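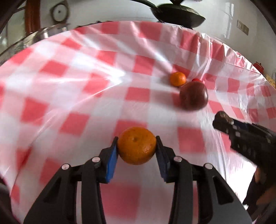
Rereading the Ramayana at 44 and I have questions for Hanuman's manager.

He's sent for one herb. Can't tell which one it is. Brings back the whole mountain. I have done this at the grocery store.

My copy runs 843 pages and the monkeys show up later than I remembered. Worth the wait.

Rafia Jatoi says I'm only in it for Hanuman. Rafia skipped the forest exile entirely, so I'm not taking notes from her.

Anyway, Lanka is on fire now. He started it with his tail. More tomorrow.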